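Print this page | E-mail this release

Shares: 70 | Comments: 11

FOR IMMEDIATE RELEASE

Zomholm Cooking School Opens Its Weeknight Noodle Kitchen to the Whole Family

ZOMHOLM, October. Starting this month, the Barasa Community Kitchen will run a noodle and stir-fry course that parents and children take together, side by side at the same counter, cooking the same dinner at two different heat levels. We have wanted to do this for years and we are thrilled to finally have the stoves for it!

The course is called Prollura, after the long table where everyone sits down to eat at the end of the night. It runs for six evenings, with doors at 5:30 p.m. and food on the table by 7:15. Each session has room for 25 cooks, and children from age seven are welcome with a grown-up.

The first evening is all about noodles: wheat, rice, egg and buckwheat, how long each one needs in the pot, and how to tell when to drain them by biting one (the best part of the job, according to our younger testers). From there the class moves on to sauces. Cooks will mix a plain soy and garlic base, split it between two bowls, and build one of them up with fresh chili, black pepper and a spoonful of fermented bean paste. The mild bowl gets a little honey and toasted sesame. Both go over the same vegetables, so there is only one cutting board to wash.

Later evenings cover dumplings folded by hand, a big pan of fried rice made from leftovers, peanut noodles served cold, and a brothy soup that takes 25 minutes from start to finish. The last night is an open kitchen. Families bring a dish from home, or a half-remembered one from a grandparent, and the instructors help work out how to put it together.

All the recipes were tried out over the summer at our old space on the second floor, where we cooked 216 portions on four burners and one very tired rice cooker. Testers ate everything and filled out a card. Those cards changed a lot. The peanut sauce got thinner, the dumpling filling lost its celery, and the fried rice picked up a squeeze of lime that we now can't imagine it without. A vegetarian version of every dish is printed on the same page as the original, and most of them can be made without gluten by swapping the noodle and the soy sauce.

Groceries come from Nanumero, the produce market two doors down, which is setting aside cabbage, scallions, carrots and mushrooms for us each week. What shows up in the crate decides what goes into the wok. If the snow peas look good, we're using snow peas!

Knife work is taught slowly and in small groups. Younger children start with soft vegetables and a short serrated knife, and they do plenty of tearing, whisking and tasting before they go anywhere near a hot pan. Aprons and boards are provided. Please wear closed shoes and tie back long hair, and bring a container with a lid, as there are usually leftovers.

The price is $70 per household for all six evenings, with 11 free household places held for families who ask for them. There is no form to fill out for a free place; just mention it when you sign up at the front desk or by phone. A small printed recipe booklet is included, with blank space at the bottom of each page for your own notes.

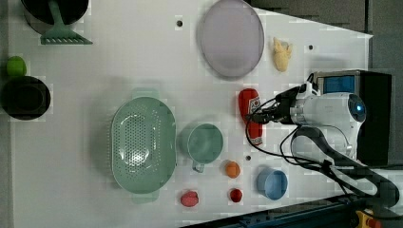 One parent from the summer tests wrote on her card that her son now asks for the mild sauce on everything, eggs included, and that she has started making a double batch and keeping the hot half for herself. Another card asked for more ginger. There will be more ginger.

Sign-up is open now at the Barasa front desk, 10 a.m. to 6 p.m. A second round of Prollura is planned for February, with a baking evening added if we can borrow another oven.

Print | E-mail | Share (70) | Read comments (11)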